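Print this page | E-mail this page
2 comments | 0 shares

4. Setting up the Ulness two-arm cell (unofficial guide)

Stukstead says the Ulness is ready to teach within an hour of unboxing. Plan on an afternoon. The steps below replace pages the factory booklet skips.

1. Bolt both arms to the front base rail before you hang any wall panels. Check every bolt on the mounting plates, even if the kit came pre-assembled.

2. Strap the cable conduit to the white links with zip ties. Leave a loop at the wrist. The booklet shows it pulled tight, and I would not trust that.

3. Run the handover routine at low speed with a soft object.
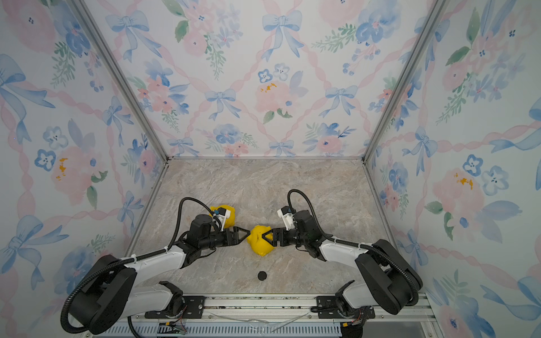

CHECKS AND CAUTIONS

At the meeting point, both grippers should have hold of the object, as they do on the yellow piece. If one closes on air, stop and redo the wrist camera alignment.

CAUTION: Keep hands out of the cell while either arm has power. The pause button in the Prorkard software is a pause — it is not an emergency stop.

NOTE: The printed wall panels are sold as "vision training backgrounds." I have seen no test results for them. Buy them if you like roses.

4. Repeat the handover 200 times before believing the success rate on screen. The software leaves out runs you cancel by hand, so keep your own tally.

5. Tie back loose wires near the left mount. Error 548 can mean a bad connector there, or several other things the booklet lumps together.

Jinlong Tang
16 February 2026

Print this page | E-mail this page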